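Home | News | Programs | Events | Membership | Contact

Search this site Enter keywords Go

Oseo Adopts Working Rules for Two-Arm Robot Cells

7 June 2024

Oseo, the regional association for electronics assembly and repair, has adopted a set of working rules for member sites that use two-arm robots at the bench. The rules were approved by the association's board and apply to all new cells. Sites with cells already in service have until next April to comply.

The document, titled Good Practice for Shared-Bench Handling, deals with tasks in which two arms work on a single part, such as handling wiring on a circuit board or moving a connector into place. General machine safety remains covered by existing law and by the standards to which each robot is supplied. The new rules address day-to-day matters that members had until now settled for themselves: how a part is supported, how cables are routed, who may change a grip setting, and what is written down when a task is stopped.

"Our members asked for a text that a shift lead can read in one sitting and apply the same day," said Solomiia Hrynyshyn, head of technical programs at Oseo. "Many of them had good habits already. Those habits were different at every site, and that made it hard to train people who move between sites."

The rules run to 19 clauses. Under the clauses on handling, wiring may be gripped only at a force set and recorded for that wire type, and a board must rest on a fixture or carrier before either arm makes contact. Where one arm is in contact with the part, the other is to hold at a stated distance until its own step begins. Any change to that order must be signed off by the person named as responsible for the cell.

A separate section covers the arms' own cables. Sensor and power leads must have enough slack for the full range of wrist movement and must be checked at the start of each shift. Floor cables must be kept out of the operator's walking route. Temporary setups are allowed for up to 10 working days, after which the cell must be inspected as a permanent installation.

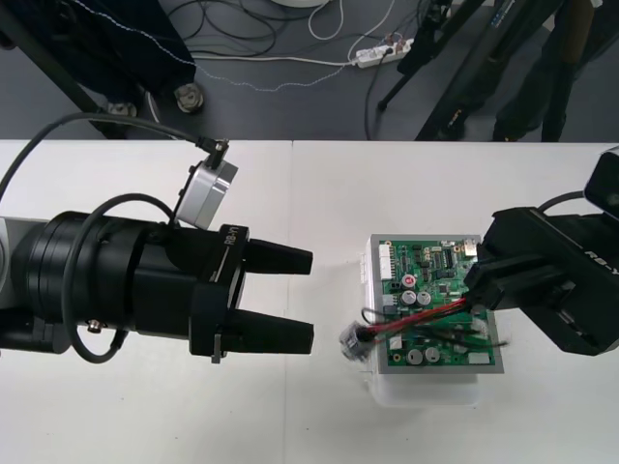
Two-arm handling of a wired circuit board, with the right gripper at the board and the left gripper held clear of it.

The draft was tried at two member companies, Brulard and Cudska, before it went to the board. Following comments from both, the section on records was shortened. Operators will now complete a single stop report, which must state the task step, the position of each arm and the action taken before restart.

Halvard Viklund, production manager at Brulard, said the trial had led the company to rewrite its shift checklist. "We had a long list for the robot and almost nothing for the part it was working on," he said. "The two are now on the same sheet."

Training on the rules will be offered through Noh, the association's course provider. Each site must have at least two trained staff members before a new cell is placed in service. Members may request the full text from the Oseo office. Questions about existing cells should be sent in writing and should include the current cell layout.

Comments (3)

benchtech_r
Does the 10 day limit restart if you move the cell to another bench? We shift ours around a lot and the text I was sent doesn't say.

M. Dorran
Glad to see the cable clause. Most of our stops last year were a lead catching at the wrist. I would have liked a figure for the slack though.

Oseo Office
@benchtech_r The limit applies to the setup and does not restart when it is moved within the same site. Please see the notes to the section on temporary setups.

Previous | Next | Back to News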